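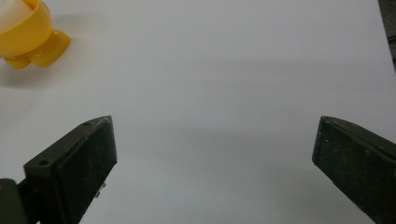 What we were asked to do

For the spring project we could either build something or review something, and our group picked reviewing, mostly because Henrique had already spotted that the department was thinking of buying a second Jitton kit and wanted somebody to put the first one through its paces. The Jitton is a pair of hand-held grippers made by Bronell. You hold one in each hand, you do a small job on a table, and the kit records what you did so you can train a robot arm on it later. We never got as far as a robot arm in this project (more on that at the end) so please read this as a review of the recording side only!

The group was me (Leonilde Ramalho), Henrique Cardoso and Ruairí Madigan. Our supervisor was Emília Kollár, who also lent us the tripods. We had 7 weeks, which sounded like loads in February and felt like nothing by the time we were trimming files.

The kit and what it costs

The education price on our quote was 1495 for the pair of grippers, the cables, the mounting hardware and a year of the recording software, which is called Istier. You bring your own computer. You also bring your own table, your own lights and your own objects, and I'd tell anyone budgeting for this to think about that before they order, as we lost most of a week scrounging.

Everything is wired. I know some people see that and close the tab, but I ended up liking it. We never had to charge anything and we never lost a recording to a dropped connection. The bad side is that you have a cable hanging off each hand the whole time, and if you're short like me and working near the front of the table, you do end up standing on one. Ruairí got into the habit of letting the cable fall along the outside of his forearm and that was much better than whatever I was doing.

Setting up the table

The setup guide says to use "a plain, light, non-reflective surface" and leaves it there. Our first try was straight onto the wooden tabletop and we weren't happy with it, so we put a big white board over most of it and left it there for the rest of the project. It made the small stuff much easier to pick out when we were going back through the video. We do get soft shadows from our own hands and the grippers, even on a plain white surface like this. Istier didn't complain about them, but we did try to keep the lights in the same place from one session to the next.

One thing I'd do differently is tape. Mark where your board goes on day one. We marked the floor first and the board second, and there's a batch from an early Monday session where I'm pretty sure the board had been bumped over a bit before anyone noticed. We kept those recordings but put them in their own folder.

The tasks

We wanted jobs that were easy to explain and annoying to do. After some arguing we settled on these.

Task 1. Close one gripper on a small bowl and slide it across the board without lifting it.

Task 2. Lift a ball out of a small bowl and set it down on the board.

Task 3. Hold the bowl with one gripper, take the ball out with the other, then put it back in.

Task 4. Pass a small plastic object from left to right in the air.

The objects are all small and, apart from the white ball, brightly colored, and we picked them for being cheap and mostly easy to see against white. Nothing heavier than a pencil case. Bronell does sell an object set but we decided it wasn't worth it for us, and Emília agreed once she saw the shipping.

We set ourselves a target of 300 good recordings, shared across the four tasks, and we got there with a day to spare. "Good" meant that the task was finished, both grippers had tracked the whole way through, and no one had said anything rude on the audio (there's a setting to turn the audio off, we found it late).

What it's like to use

So this is the part I most wanted to write. The first ten minutes are horrible. Your hands know how to pick up a ball and the gripper takes that away from you, and you stand there poking at a bowl like you've got oven mitts on. Then it sort of clicks. By my second session I had stopped thinking about my fingers and was only thinking about the jaws, and Henrique said the same thing without me telling him.

The fingers have flat inner faces with a textured pad, and the ends are cut at a slant. I liked the slant a lot for getting in beside something low. I liked it less for the ball, since there isn't much of a flat area right at the tip and you have to commit to going in deeper than feels natural. If you only pinch with the ends, the ball shoots off. We chased it across the floor more times than I'm putting in a report that gets graded.

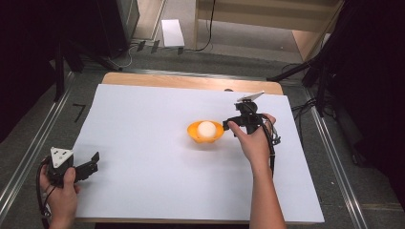 Practice on Task 3: right gripper up close to the orange bowl, left gripper open over the board.

Two-handed work is where I think the kit earns its price. Task 3 was the hardest one on our list and also the one where having a matching pair helped most. You learn to park one hand and leave it alone. Ruairí is left-handed and was faster than both of us at holding and slower at fetching, so for the last batch we let him swap sides, and Istier handled that fine as long as we told it before the session started. If you forget, you have to relabel every file by hand. We forgot once.

Grip strength takes getting used to as well. There's nothing stopping you from squeezing as hard as you like, and when you're tired you squeeze harder. We started taking a break every twenty minutes or so after Henrique complained about his thumb.

Dust! The pads and faces pick up dust specks constantly, and on a dark finger every one of them shows. I can't say it did anything to the grip. A strip of masking tape dabbed over the pads takes most of it off, and I'd do that before each session if only to feel organized.

The software

Istier is fine. It starts quickly, it has one big record button, and it saves each recording with a number and the task name. Playback is good too, you can scrub through the view from each gripper and check whether the jaws closed when you thought they did.

The part we didn't like was exporting. It wants to export a whole session at once, so if you've got one bad recording in the middle you either fix it first or carry it along. Jaime Macedo, who used the same kit for his project last year, sent us a little script that sorts this out and we've included it in the appendix with his permission. Without it I think we'd still be exporting.

The manual is short and mostly clear, except the calibration section, which tells you to hold both grippers "in the neutral pose" and then never says what that is. We emailed support and got a reply the next morning with a drawing. It was a nice reply, but the drawing should be in the manual.

Things that went wrong

One screw on a finger worked itself a little loose during the fourth week. We tightened it and it's been okay since, and after that we checked them all at the start of each session. I'd call it normal wear, but a spare or two in the box would have been kind.

We also had trouble with cables on the floor. Between the tripods, the power and the grippers there was a lot of black cable around that table, and it tangled. Buy cable ties, or steal some from the Esteves lab like we did (we gave them back, mostly).

And we planned badly. We did all the easy tasks first because they were fun, which left nearly all of Task 3 for the end when everyone had other deadlines.

How it compares

Not a real comparison, as we only had the one kit. Emília asked us to at least look at the price of a full teleoperation setup, where you move one arm and another one copies you. The cheapest she would consider was 3000, and you'd need more room for it than we had. For a group that wants to collect recordings on a small table and share the gear around, I would go with the Jitton. For a group that wants to see a robot move by the end of the course I wouldn't, unless there's already an arm waiting for it.

Would we tell the department to buy a second one?

Henrique says yes. Ruairí says yes if it comes with longer cables. I say yes, but spend a bit on the table first, with a board that fastens down properly and lights that stay put, so next year's group can start recording in the first week.

What's left to do

We haven't trained anything on the recordings yet. Emília has a copy of the full set and Ruairí is hoping to carry on with it over the summer if he gets the lab hours. The separate Monday folder is on the shared drive next to it, with a note inside about the board, so please read the note before you mix them together.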